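로봇 동아리 소식 — 책상 정리 과제, 중간 보고
동아리 소식지 11월호 / 활동 꼭지

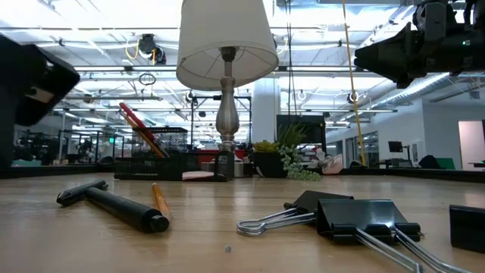 신입도 지금 들어갈 수 있나요?
학기 중간에도 받습니다. 코딩 경험 없어도 되고, 첫 두 주는 선배 조에 붙어서 데이터 기록부터 배웁니다. 회비는 학기 초랑 같아요.

자, 본론. 이번 학기 과제는 다들 아시다시피 "책상 정리". 망치, 연필, 집게 같은 잡동사니를 로봇 팔 두 대가 집어서 정해진 자리로 옮기기. 말은 쉬움. 실제로는 연필 하나에 2주 씀.

지금까지 모은 시연 기록이 1276건. 목표는 학기 말까지 좀 더. 이 중에서 79건은 버렸습니다. 조작자가 중간에 멈췄거나 시작 버튼을 늦게 누른 것들. 버튼 누르고 "시작" 소리 내서 말하기, 이거 꼭 지켜주세요. 옆 사람이 듣고 기록지에 적어야 됩니다.

조별 상황 간단히.

Sako 조: 망치 담당. 손잡이 가운데를 잡으면 머리 쪽이 처져서 자꾸 돌아감. 머리 가까이 잡는 걸로 바꾸고 나서 훨씬 나아졌어요. 다음은 망치 방향을 바꿔가며 놓고 반복. 각도표는 게시판에 붙여둠.

Suwannarat 조: 검은 집게. 철사 손잡이가 펴져 있느냐 접혀 있느냐에 따라 완전히 다른 물건이 됨. 당분간 펴진 상태만 합니다. 접힌 건 나중에. 그리고 집게 두 개가 너무 붙어 있으면 같이 딸려 오는 문제, 아직 해결 못함. 아이디어 있는 분 조 채팅방에 남겨주세요.

연필은 두 조가 번갈아. 왼팔로 잡아서 오른팔로 넘기는 동작까지 시도 중인데 열 번 하면 서너 번 됨. 넘기는 높이를 조금 올리자는 의견이 나와서 다음 모임 때 해보기로 햇습니다.

정리 프로그램은 저희끼리 Flusteck이라고 부르는 그거, 새 버전 올라갔어요. 예전 버전으로 저장하면 파일 이름이 겹칩니다. 켜기 전에 꼭 업데이트. 저번에 겹쳐서 18건 날아갔고, 복구하느라 저녁 다 갔음. 백업은 모임 끝나고 한 번, 당번이.

대회 얘기. Asia 학생 조작 대회 예선은 영상 제출입니다. 편집 없이 한 번에 찍은 영상이어야 하고 3분 이내. 물건 배치는 주최 쪽에서 당일 아침에 보내준다고 하니 우리가 연습한 배치랑 다를 거예요. 그래서 이번 달은 배치를 매번 섞습니다. 램프랑 화분은 옮기지 말고 그대로. 팔이 피해 가는 연습도 같이 하는 거라서요.

참가비랑 교통비는 아직 계산 중. 본선까지 간다고 치면 소모품까지 해서 약 1306달러 정도 나올 것 같은데, 학과 지원금이 얼마나 나오는지에 따라 달라집니다. 확정되면 따로 공지.

안전 관련 한 번 더:
팔 움직일 때 책상 위로 손 넣지 않기.
물건 다시 놓을 때는 일시정지부터.
비상정지 버튼 위치 모르면 물어보기. 모르는 채로 조작하지 말 것.
긴 머리 묶고, 늘어지는 소매는 걷기.

모임은 평소대로 오후 6시 30분. 11월 한 달은 조별로 시간을 나눠 쓰니까 시간표 확인하고 오세요. 늦으면 다음 조 시간까지 밀립니다.. 못 오는 날은 전날까지 조장한테 연락. 당일 연락은 자리 채우기가 어려워요.

기록지 새로 뽑아놨습니다. 옛날 양식은 쓰지 마시고, 조작자 칸이랑 기록자 칸 둘 다 채워주세요. 비워두면 나중에 누구한테 물어봐야 할지 몰라요. 양식 파일은 공유 폴더 "11월" 안에 있음.

다음 호에는 예선 영상 제출 결과 실을 예정.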